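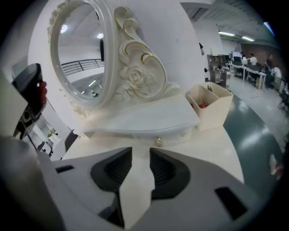
Vanity station, notebook, September

Morning

Started at 8 with the vanity on the white table, mirror up, the little base with its one drawer under it, and the cream divided box to the right. Same layout as the plan Burgi taped to the cabinet, except I shoved the box a hand's width closer because I kept reaching past my own comfort zone and twisting my wrist at the end of every place. If you're picking this up after me, please leave it where it is until the batch is done!

The task list for this station is short. Pull the drawer by the knob, put a thing in, close it. Take a thing out of the box, put it on the flat top of the base, then put it back in the same compartment. That's the whole menu, and after an hour of it I can report that the drawer is the hard part. The knob is small and ornate and it sits right at the front center, and if you come in even a little high the pads close on the edge of the top instead of on the knob. I must have scraped that edge a dozen different ways. What works for me is to come in low and slow, open wide, wait a beat with the knob between the pads, and only then squeeze. Closing is easier - just push with the closed fingers.

Target for the station is 235 good takes. I'm calling a take good when the whole thing happens in one go, no regrasp, no talking to myself and waving the gripper around in the middle. Regrasps go in their own folder. Burgi wants them kept, and I agree with her, a policy that never sees a slip is going to be pretty lost the first time it has one. But keep them labeled, please. Last time we had them all mixed together and I spent a whole afternoon scrubbing through clips with a cold coffee.

File prefix for today is druvel (the project), then station, then operator initials, then the take number. I typed "drivel" on the first bunch. Fixed now, but if you see a stray folder with that name, that's me, merge it and say nothing.

Speed. I was going too fast again. The playback looks great to a person and is useless for training, since the approach is over in no time and then there's a long boring hold. I slowed the approach way down and it felt silly for the first few and then it felt fine. Try to make the last stretch before contact the slowest part of the whole move.

Starting pose: I've been mixing it up on purpose, left side, right side, high, low, one from way back where my arm was nearly straight. The plan only says "vary" and I think we should write down what that means. My suggestion is to change the start every take and the object every 11, so the object swaps don't eat the whole session.

Mirror questions

I want to get this down while it's fresh. The mirror is a big bright thing with a whole second room in it, and the operator is in there too, headset, cable, backpack strap, gripper with the white marker cube on top, the works. So the wrist view gets the real objects plus a small me doing the same task backwards. I went back and forth on whether that's a problem. Burgi says leave it, homes have mirrors, and the model had better get used to them. I mostly buy that. What worries me more is tracking. The cube shows up in the glass, and if anything downstream is looking for those black squares in the wrist video it could find a set that's on the wrong side of the wall, so to speak. Asked on the Ornutis channel whether the pose step uses the wrist view for markers at all. No answer yet.

For now I've split the takes into two groups, face-on to the glass and from an angle, and noted which is which in the sheet. If the answer comes back bad we can drop the face-on ones without losing the rest. 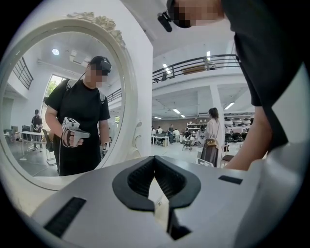 Afternoon and leftovers

Stopped at 100 good ones, which is less than I wanted but my forearm was done. Two-operator running is fine as long as we call out our starts. When we don't, we both hit record, both stop to let the other go, and end up with two clips of people being polite.

To do: ask Burgi if people walking through the background should be tagged or ignored (I've been ignoring them). Wipe the finger pads before each session. Check the sync on the head video against the gripper video for the first few takes, I have a feeling the head one starts late. Swap the objects over to the second set before going on with the drawer. Batteries are on the charger, bottom shelf, labeled with green tape.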